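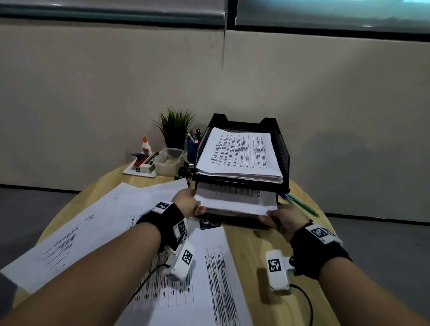 Figure 4. Head view during a tray episode. Both hands on the stack from the lower tier, markers on both wrist straps.

5.2 Wrist tracking under paper clutter

Paper is the worst case we have. Everything on the table is white, flat, and covered in small dark print, and so are the markers, more or less. In Figure 4 the right strap has a marker block on top and a second module hanging under the wrist. The left has one more, on the side. When the hands reach forward with the palms turned in, the top block usually faces the head camera well enough to decode, and the lower one comes and goes. The tracker has to live with that.

The first version of the tracker in Rendudeo treated every marker as its own track and averaged the results per wrist. Bad idea. One marker seen at a steep angle gives a pose that flips between two solutions, and the average of a good pose and a flipped one is a wrist that points at the ceiling. We now solve one rigid body per wrist, all visible corners at once, with the offsets between blocks taken from a calibration step at the start of each session. Offsets are held fixed after that. We tried letting them drift slowly during the session to absorb strap slip, but the solver used the freedom to explain away blur instead, so that is off by default.

False detections. The printed tables cause most of them. A cell with thick grid lines and a dark text block inside looks a lot like a small square marker once the image is scaled down. The detector passes it, the ID check rejects most, and a few get through with a valid ID at a silly depth. Three filters, in order:

Size gate. The marker edge length is known, so the depth from a single marker must fall inside arm's reach of the head. Cheap, removes most of the junk.

Forearm gate. The hand segmenter gives us a coarse forearm mask. A detection must touch the mask or sit right beside it. The margin matters here, the hanging modules are well outside the skin region and a tight mask throws them away.

Body check. With two or more detections on the same wrist, the pair must agree with the calibrated offset. With only one, we compare against the predicted pose from the last good frame and drop it if the turn is too fast.

The order was picked for speed and we have not tested others.

Gaps. When all markers on a wrist are lost, the filter coasts on the inertial signal for a short time, then gives up and marks the span as missing. We do not fill long gaps with a spline. An earlier release did, and the planner happily learned the spline shape as if people moved that way. Spans marked missing are kept in the episode file and masked in the loss.

5.3 Contact labels from two hands

Jorach, our planner, does not consume wrist poses directly. It wants a list of contact phases: which hand holds what, when the hold starts, when it ends, and wether the two hands are holding the same thing. The last one is the hard part with paper.

Take the frame in Figure 4. The left hand grips the left edge of a thick stack and the right hand holds its right corner, so both are on one object, and the pull comes from both arms. A label of "left holds stack, right holds stack" is correct and nearly useless, as it loses the fact that the hands share a load. If the planner treats them as two separate holds it will schedule two separate motions, and two arms will pull a stack at different speeds. Stack shears, sheets fan out.

So we add a shared flag. A pair of holds is shared when (a) both hands are in contact with the same instance mask, and (b) the relative pose between the wrists stays nearly constant while the pair moves. Condition (b) does most of the work. The instance mask on its own is weak for paper: the stack in the lower tier, the pages in the upper tier, and the loose sheets on the table are all the same class, same color, and often touching in the image. The mask model merges them. Relative wrist motion does not care about that.

Condition (b) fails in one direction that we know of. Slow moves. If a person holds a stack still for a long moment, relative motion is near zero by default and any two resting hands look like they share a load. We require a minimum path length before the flag can be set, then extend it backward to the start of the contact. The backward step means labels are computed offline only. An online version would need to guess, we have not built it.

Sliding and lifting are split too. A stack on a shelf with side walls and a raised front lip cannot leave the tray in a straight horizontal line if it sits lower than the lip, it has to come up a bit first, or bend over. Jorach has a phase type for each (slide, lift, clear edge) and the labels must say which. We get this from the vertical part of the wrist path relative to the tray. The tray pose comes from fitting a box model to the side walls. Mesh is annoying for depth, the sensor sees partly through it, so the fit uses image edges and only takes the table plane from depth.

5.4 Annotation tool and agreement

Labels from 5.3 are checked by hand in a small viewer. The viewer shows the head video, the wrist tracks as curves, and the proposed phases as colored bars below. Annotators move the bar ends or change the type. They can not draw a new phase from scratch without first marking the old one as wrong, a choice we made after finding too many overlapping bars in the pilot.

The tray set has 64 episodes. After splitting, these gave 171 two-hand contact phases with the shared flag set. Nour Farah and Fouad Abu Hammour each went through all of them separately, then settled the differences together. Most differences were about the start of a slide. One annotator put the start at first touch, the other at first motion of the paper. Both reasonable. The guide now says first motion, and first touch is stored in its own field so nothing is lost.

A second source of trouble was regrips. Fingers often shift along an edge during a long pull while the palm stays where it is. The wrist track shows nothing. In the video it can be seen, sometimes, if the fingers are on top of the stack and not under it. We leave regrips unlabeled unless the hand fully lets go. This will hurt anyone who wants finger-level contact from the data, and the wrist markers were never going to give that.

Labels are written in the Ninh format, one record per phase, times in the head camera clock. The left and right inertial streams are shifted to that clock using the offset found at calibration. Clock drift inside one episode was small enough to ignore. Over a full session it was not, so the offset is found again whenever the recorder restarts.

5.5 What the planner does with it

Short version. Jorach takes the phase list and the tray box, and searches over robot holds that keep the order of phases and the shared flags. Wrist paths from the person are used as a soft guide for the direction of motion and ignored for speed. Human wrists go places that our arms can not, in particular when both hands come in low over the near side of the tray, so hard path tracking fails at the reach limit and a soft guide lets the planner back the base up or come in from higher.

Shared phases are planned as one closed chain. The two grippers are given a fixed relative pose for the length of the phase, and the solver looks for a joint path for both arms that holds it. If there is none, it tries a small set of other relative poses near the recorded one, widest first. Wider holds keep a thick stack from sagging in the middle. If that fails as well the phase is returned as infeasible with the reason attached, and the rest of the list is still planned so the log is complete.

Loose sheets around the tray are treated as part of the table for collision. Wrong, strictly: a sheet can be dragged by a low elbow or by the stack itself as it comes forward over the lip. The Adwood simulator has no usable thin sheet model at the contact rate we need, so drag is not checked at plan time. Pens and other small rigid things beside the tray are put in as boxes with a fixed margin. The margin is a single constant for now and it is too big for tight desks, planning gives up on some layouts a person would clear without a thought. Per-object margins are in the code but untested, and all results in Section 6 use the constant.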